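Part 4: Getting the Water to the Plants

Okay, so by now you should have your rain barrel standing on its blocks and the downspout feeding into it. If the barrel still wobbles when you lean on it, go back to Part 3 and fix that first, please! A full barrel is seriously heavy and I don't want you fiddling with hose fittings underneath one that rocks.

What we're doing in this part is running a main hose from the barrel, hanging the drip lines off it, and putting the timer in between. I use a Toren barrel, Mfaume hose and the little Istier timer, but the steps are pretty much the same with other makes. My barrel's outlet sits 29 inches off the ground and that gives me enough pressure for the tomatoes at the far end (just).

What you need on hand

A tape measure, scissors or a hose cutter, a mug of hot water, thread tape, the bag of T-fittings and end caps, and a bucket. You'll want the bucket.

Laying the main hose

1. Unroll the hose in the sun and leave it alone for an hour. I used to skip this and spend the whole afternoon wrestling a giant spring.

2. Close the barrel tap. Check it's closed. Check again.

3. Wrap the tap thread with tape, three turns, going clockwise as you look at the open end.

4. Screw on the filter, hand tight. The arrow on the side points away from the barrel.

5. Screw the timer onto the filter, then push the main hose onto the timer's barbed end. Dip the hose end in the hot water for half a minute if it won't go.

6. Run the hose along the low side of your beds and cut it a foot longer than you think you need. Leave the far end open for now.

Caution: No pliers on the plastic threads. I cracked two filters that way in one season, and the second one dripped so slowly that I lost half a barrel before I spotted the puddle.

Adding the drip lines

7. Punch a hole in the main hose wherever you want a drip line. Go straight in, no wiggling.

8. Push in a T-fitting until it clicks.

9. Cut each drip line to length, push it on, and cap the end.

10. Open the barrel tap and let the water run out of the open end of the main hose into your bucket until it's clear. Then close the tap and cap that end too.

Note: My whole garden is 900 square feet and one barrel doesn't cover all of it. I water the beans and squash from the barrel and everything else from the house spigot. If your patch is bigger, look at the 3,000 gallon Fandach tank people put behind barns (I'm jealous, I don't have a barn).

Setting the timer

11. Put the batteries in indoors, at a table, where the tiny screw can't vanish into the mulch.

12. Set the clock, then the start time. I like 5 a.m.

13. Set the run time to 20 minutes to begin with. Poke a finger into the soil after breakfast. If it's dry past the second knuckle, add five minutes and try again the next morning.

14. Press and hold the button until the light blinks twice. You should hear the valve thunk.

Note: When it got up to 92 degrees last summer I added a second run at dusk, and the squash perked right up. Switch that second run off again once the nights cool down or you'll be growing mildew.

Caution: Bring the timer inside before the first hard freeze, which for me means November. Open the battery door, shake out any water and let everything dry with the door open for a couple of days before you put it away.

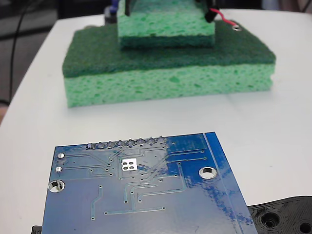

One reader wrote in to say that drying it out wasn't enough in her case: the battery contacts had gone green over the winter, and she got the timer going again with white vinegar on a cotton swab and a fresh set of batteries. She also takes the batteries out before storing it now. I've added that to my own list, so:

15. Take the batteries out before storage and drop them in a labeled bag with the filter washer.

If the timer thunks but no water comes, rinse the filter screen before you start blaming anything else. Mine clogs with maple seeds every spring. Part 5 covers mulching over the lines, and you can leave them bare until then.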